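Vitance Todar 700 tidy-up arm

Picks up small household items and places them in a basket or bin. Can it do your chores yet? One of them, on a table, with setup. It does not fold laundry or wash dishes.

Gripper: parallel, two fingers
Tested items: 534
Setup: 11 steps
Warranty: 10 months

Two-arm table with taped grid and woven basket:
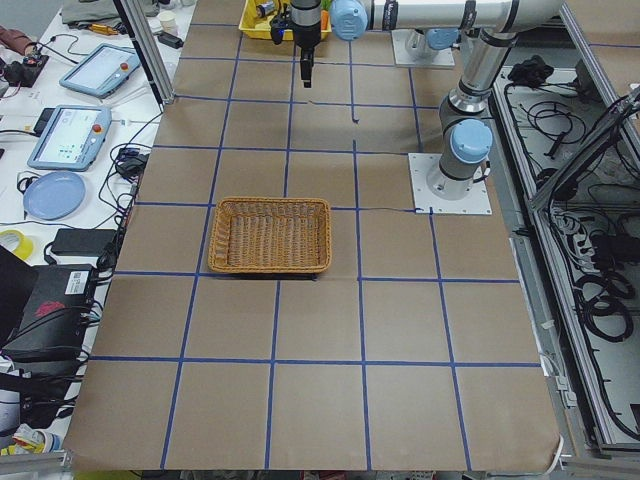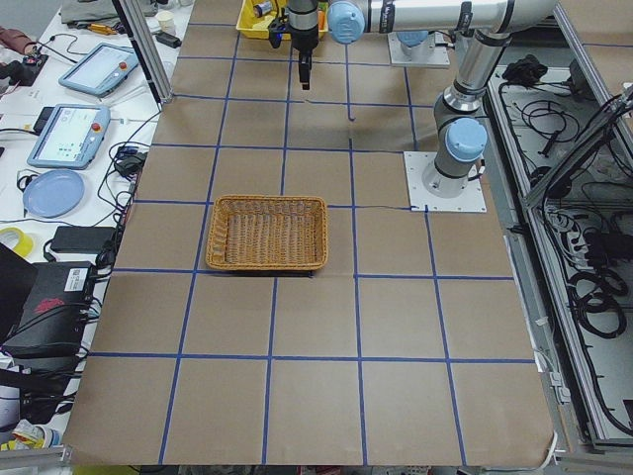
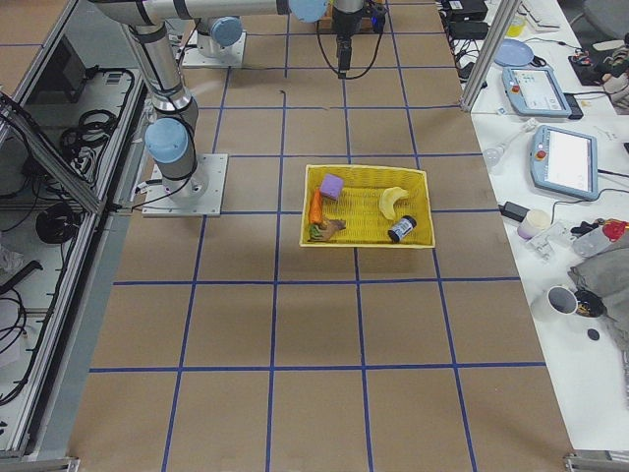
Mertens wrote in a buyer review that sorting toys was fine, but the floor still had to be cleared by hand before the arm was any use.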